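Participants wanted: people to argue with a rulebook

Pornia is putting together a working group to finish the Kollside Practice Notes, a set of plain rules for running robot arms in ordinary rooms, on ordinary counters, among ordinary clutter. The current draft has 343 clauses. We would like it to have 100. If you have ever read a safety document and wondered whether its author had met a person, or a sink, please keep reading.

What the group does

Members read the draft in batches, try the clauses out at a real work surface, and report which ones hold up. Clause 12, for example, told operators to "maintain suitable clearance at all times." Suitable to whom was left as a puzzle. Heidrun Bühler, who chairs the group and has a red pen for every occasion, wants each rule written so that two strangers reading it would do the same thing.

The next batch covers cable routing, what may be left within reach of the gripper, sharp items, and liquids. Cable routing has already caused one resignation - a polite one, by letter.

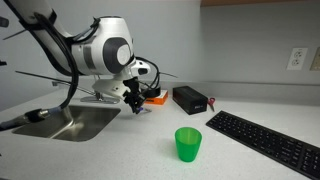
Arm at work over the counter, with cup, scissors and keyboard out. Clauses on cables, sharp items and containers all apply.

Who we are looking for

You have set up, operated, repaired or inspected a robot arm of any make, or you have written procedures that other people had to follow and were around when they did. Lab technicians, machine shop people and occupational safety staff are all welcome. So are kitchen managers, who tend to have firm views on counters.

No degree is required. You do need to be able to say "I don't understand this sentence" in front of colleagues, and to hear it said about a sentence of yours.

What it involves

The commitment is 60 hours in total, starting in January, most of it reading at home. There are four bench sessions at our Akgül Street site, where you will work through the draft with an arm and a trained operator. Bench sessions are scored on the Drudideck sheet, a form with more boxes than anyone has asked for. Trimming it is also part of the job.

We pay a flat fee of $398 per bench session and cover local travel. Reading hours are unpaid, a fact we prefer to mention here than in the contract. Lunch is provided and is better than the draft.

How to apply

Send one page on your experience to Cengiz Oral at the Pornia office by 11/5/20. Attach one rule you have had to follow at work that made no sense, along with your rewrite of it. Please leave out anything your employer considers confidential.

Applicants will hear from us either way. Clause 9 says so.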